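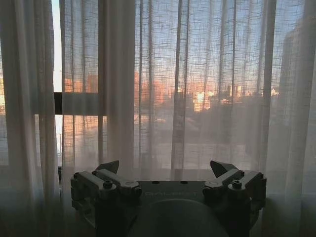
Chapter 5
Daylight and Window Coverings

What you will learn

Describe how daylight enters a room and how far it reaches
Tell the difference between glare and brightness
Explain what sheer, lined, and blackout coverings do to light, view, and heat
Read a fabric label for openness and light transmission
Make a simple window plan for one room of a home

Key terms: daylight, direct sun, diffuse light, glare, contrast, openness factor, sill, mullion, transom bar, fullness, stack-back

Introduction

Most people choose window coverings last. The walls are painted, the furniture is in, and then someone notices that the television can't be watched at four in the afternoon. By that point the money is mostly spent, and the covering gets picked for its color.

In this chapter we treat the window and whatever hangs in front of it as one system. The glass lets in light, heat, and a view. The covering changes how much of each one gets through, and it can be moved during the day while the glass can't. A good plan starts with what the people in the room do there and at what hours.

Chapter 4 dealt with lamps and fixtures. You will need two ideas from it: lux as the measure of light falling on a surface, and the difference between a small bright source and a large soft one. Review them now if they are not fresh.

Where daylight comes from

Daylight has two parts. Direct sun travels in a straight line and makes sharp shadows. Diffuse light has been scattered by the sky or clouds, or has bounced off the ground and nearby buildings, and it comes from many directions at once. On an overcast day nearly all the light in a room is diffuse. On a clear day a room facing away from the sun still gets diffuse light only.

A desk beside a window on a clear day may get well over 1,000 lux with no direct sun on it. Move the same desk to the back wall and the level drops sharply. The drop is steepest in the first few feet. The height of the window matters more than its width here - a tall window sends light deeper into a room than a low, wide one with the same area of glass.

Floor level matters too. An apartment near the ground may face a wall or a row of trees, so much of its light has already bounced once or twice. A higher apartment sees more open sky. It is brighter, but the sky itself is now in the view of anyone sitting near the glass, and this is where complaints usually begin.

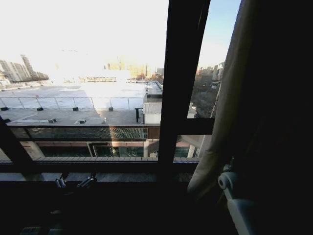 Glare is a problem of contrast. The eye adjusts to the brightest large area it can see. If that area is the sky and everything else is a dark wall or a dark sill, the person inside will feel that the room is dim, even when a meter shows plenty of light on the table. Adding lamps helps a little. Softening the window, or making the surfaces next to it lighter in color, usually helps more.

Dark frames add to the effect. A mullion or a transom bar seen against bright sky looks almost black, whatever its real color. Many older guides advised painting the inside of the frame white for this reason. With factory-finished frames that is often not allowed by the building, and the covering has to do the work.

Case study: the Saarinen apartments, Gonmont

The Saarinen is a residential building in Gonmont with 49 apartments, all with large living room windows. When it opened in September, each living room had a roller blind and nothing else. Residents had two choices, blind up or blind down. Many left it down all day and turned on the ceiling light.

The following year the management offered residents a second track and a choice of two sheer fabrics from Clellier, a local supplier. The first was a plain voile. The second, sold as Bokisine, was an open weave with a visible grid of thicker threads. In a survey taken after the change, 60 percent of the residents who replied said they now kept the roller blind up on most days.

Not everyone was pleased. Several residents on the lower floors pointed out that a sheer gives privacy only while it is brighter outside than in. After dark, with the lamps on, the direction reverses. Those households went back to using the blind in the evening and kept the sheer for daytime.

Keep this case in mind as you read. We return to it in Section 5.3, where you will work out the fullness and stack-back for one of the living rooms.

Before you read on

Choose one window at home or at school. Look at it in the morning, at midday, and late in the afternoon. Each time, write down whether direct sun comes in, what it falls on, and whether the covering is open or closed. Bring your notes to class.

5.1 Measuring a window

Measure in three places across and three places down, and write down every number. Window openings are seldom perfectly square. For a covering mounted inside the opening, order from the smallest width. For one mounted outside, the width of the opening is only a starting point, and you will add to it on both sides.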